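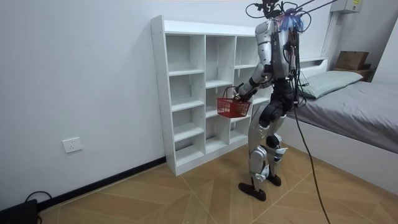

Open cubby shelf on a wood-patterned floor, with a small red basket.

Section 4: Setting Up Your Jukstead Pantry Label Printer

Welcome back! If you have worked your way through Section 3, your printer is charged, the label roll is in, and you are ready for the part most of us enjoy, which is giving every shelf in the house a name. Pour yourself something nice and take your time with it.

Naming your shelves

1. Hold the round button until the light turns green, then let go. The printer hums for a moment while it wakes up.

2. Open the Jukstead app on your phone and tap Add a Shelf. Pick the layout closest to yours (Cubby, Ladder or Cupboard). Don't fret over a perfect match, as you can change it later.
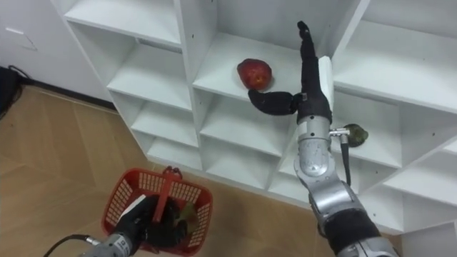
3. Give each compartment a short name. Names can have letters, numbers and spaces, and the app will gently shorten anything too long to fit on the tape. "Fruit" and "Baking" work beautifully. "Things Grandma brought in March" will lose its ending, I'm afraid.

4. Tap Print Test. One label should slide out of the front slot. If the letters look faint, turn to Section 6 and run the cleaning strip through before you print the rest.

Note: The printer remembers up to 300 names. Once that fills up, the app asks which old ones you would like to let go of.
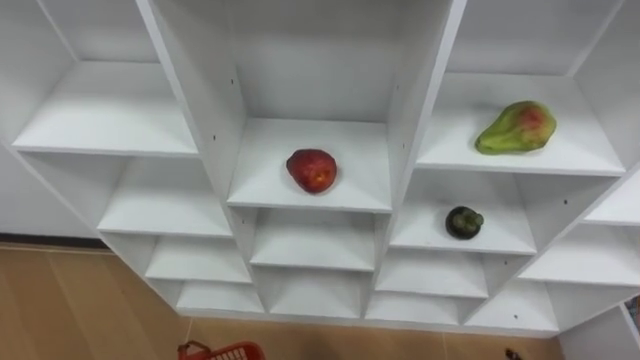
Fruit in separate compartments of a white cubby unit.

Sticking the labels on

5. Wipe the front edge of each board with a soft, barely damp cloth and let it dry completely. Skip the furniture polish, which leaves a film that labels slide right off.

6. Peel the backing from one end, set that end down first, and smooth the rest along with your thumb. Go slowly on narrow edges,
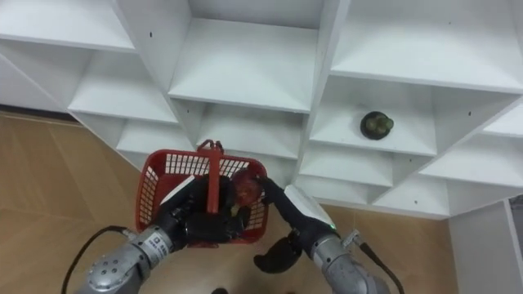

and if a label lands crooked, lift it within the first minute or so and try again. After that the glue begins to take hold, and you will do better to print a fresh one.

Caution: Keep fingers and long sleeves away from the cutter while the light is blinking. Never pull on a label that is still coming out.

Caution: Do not stick labels on light bulbs, heaters or anything else that gets hot.

To print the whole set again, open Saved Shelves and tap Repeat. Replacing the label roll is covered in Section 5.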